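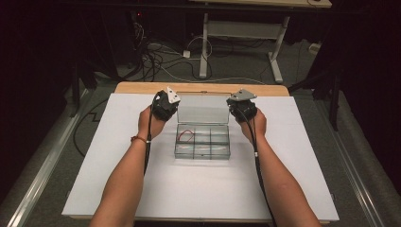 Open day at Stendmont, anyone else go?

gearlash
Went Wednesday. The flyer said "robots learning handwork." What I got was a person at a table with a black gadget in each hand, cables running back along both arms, and a clear compartment box with a bit of red wire in it. Two rows of three compartments, one wire. I kept waiting for the robot part.

mossy_pete
That is the robot part. They record the hands and train the arms on it later. Karlijn Van Hecke covered it in her talk at 2.

gearlash
I was at the talk. She said 1,000 recordings per task. A thousand goes at a six-slot box, and then what? My kid sorts beads into one of those.

tinwhistle
Your kid also costs more to run.

J_orkell_fan
I think you're being unfair. Small soft stuff like wire is hard. It never sits the same way twice. I'd take an honest look at the boring step over another dancing robot video.

gearlash
Fine, but then show me the boring step AND what comes out of it. Jelle Van Dijk told our group the arm "handles it well." I asked how many tries out of how many. He said they were still putting the numbers together.

mossy_pete
He told the morning group 43 tasks recorded so far, for what it's worth.

gearlash
Recorded, sure. How many can the arm do?

mossy_pete
Didn't ask. Fair point.

dockside9
I work in a harness shop and we had the Giltier people in last year with the same pitch. White board, good light, one part in front of you. Our benches have offcuts, tape and somebody's coffee on them. I'd like to see any of these run there for a shift.

J_orkell_fan
You have to start somewhere. Nobody learns to drive on the freeway.

dockside9
No, but they don't sell you the car on the strength of the parking lot either.

tinwhistle
Did they let visitors try the hand things? That's the only reason I'd make the trip.

mossy_pete
Not in my group. You could ask at the desk, they're doing another one in April.

gearlash
I'll go back if there's an arm moving. Otherwise I'm saving the gas.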